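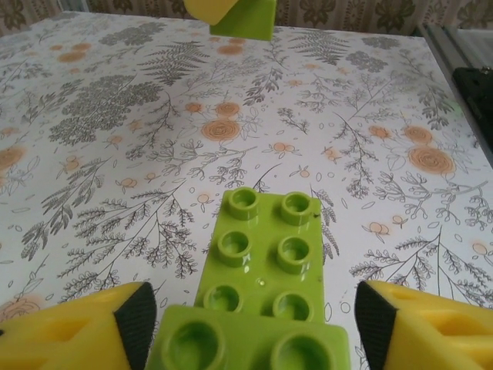
Nolby village recipe cards: read me first

Hello, and thanks for downloading this. It's a spreadsheet of recipes typed up from handwritten cards, the sort people kept in a tin by the cooker. I started it one wet November when my aunt handed me two shoeboxes and said I could have them if I promised to do something with them. So I did something with them!

Version 2 went up on 18 August 2024. If you have the earlier one, please bin it, as the oven temperatures in the cakes section were a mess (my fault, I sorted one column and forgot the rest).

What's in the folder

recipes.csv is the main file, one row per card, 1438 rows.
ingredients.csv has one row per ingredient per card, so it's a lot longer.
households.csv gives each household a code. Real surnames are left out unless the family asked to be named.
notes.txt is me muttering to myself about spellings. You may find it useful, you may not.

The columns

card_id: a number, nothing clever. The order is the order they came out of the boxes.
title: exactly as written, including "Mum's Thing With Leeks".
household: the code from households.csv.
decade: my best guess, from the handwriting, the paper and whether margarine turns up. Treat it gently.
amounts_raw: what the card says, so you'll get "a teacup", "a knob" and "enough".
amounts_grams: my conversion, blank where I couldn't face guessing.
stains: yes or no. I added this for fun and it's now my favourite column, because the stained cards are the ones people cooked from.

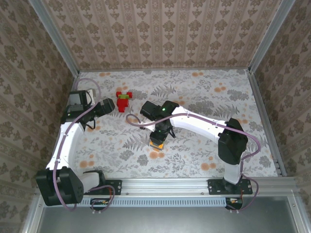
Nolby Local History Club, Food and Kitchens Group

How the typing was done

I typed most of it in the evenings and Iason Gavalas did the rest, including every single card in Greek, which came from the Karamanlidis family and make up 41 of the rows. He typed the Greek first and then put his English underneath, so both are there in the title and method columns. Where he wasn't sure of a word he's put a question mark in square brackets. Please leave those in if you share the file on!

We then swapped halves and read each other's work against the cards. That caught a lot of silly slips, mostly tsp and tbsp, and one sponge that would have needed a bucket of vinegar. Old measures were a headache. A teacup in one house is clearly not a teacup next door, and I settled on one size for all of them purely so the sums would work. If you care about accuracy, go back to amounts_raw and do your own.

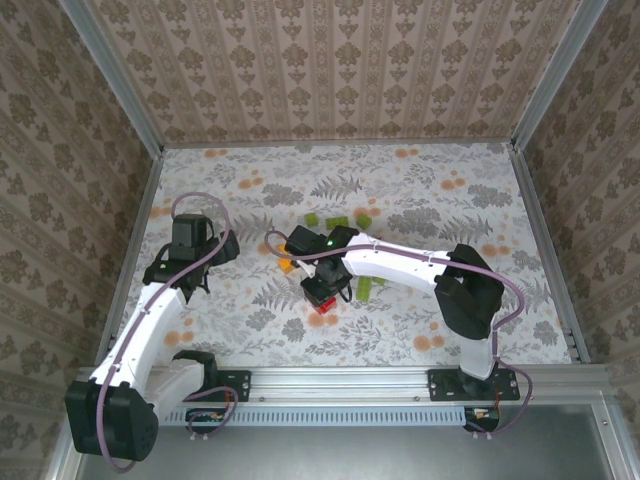
Oven settings were nearly as bad. Plenty of cards just say "hot" or "slow", and a good few give a gas mark with the number smudged. I've kept the words in oven_raw and only filled in oven_c where the card gave a proper figure. Don't bake from oven_c without using your common sense, please.

Things that are missing or wrong

Puddings are hugely over-represented. People write down puddings and carry stew in their heads, so this isn't a picture of what anyone ate on a Tuesday.
The Pornetti box arrived late and only 201 of its cards are in so far. The rest are mainly pickles.
Duplicates are left in on purpose. There are several versions of the same parkin, and the small differences are the interesting bit (to me, anyway).
Cards copied out of magazines are marked "print" in the source column where I spotted it. I'll have missed plenty.

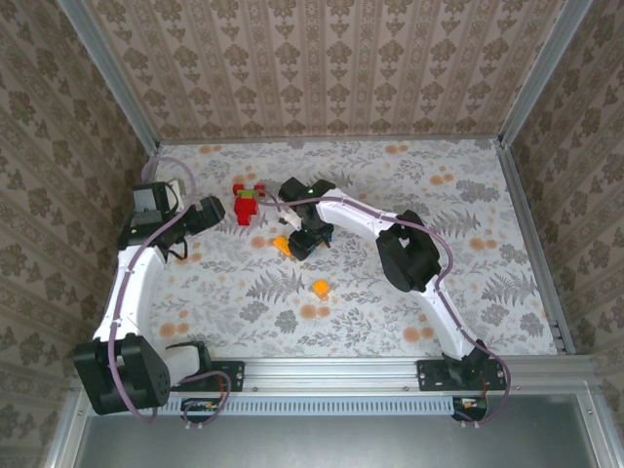 Utis wrote in to say that the seed cake on card 41 can't be from the decade I gave it, as the card asks for a loaf tin by a size that wasn't sold until later, and could I please look at the back of it. I have looked, there's half a bus timetable on it, and the decade is now changed.

Using it

Help yourself for cooking, school projects, family history or nosiness. If you print any of it, say it came from the club and keep the household codes as they are. Corrections are very welcome, just send the card_id and what you think it should say.

Still to do: finish the pickles, sort out "mixed spice" versus "pudding spice", find out what "the blue dish" held.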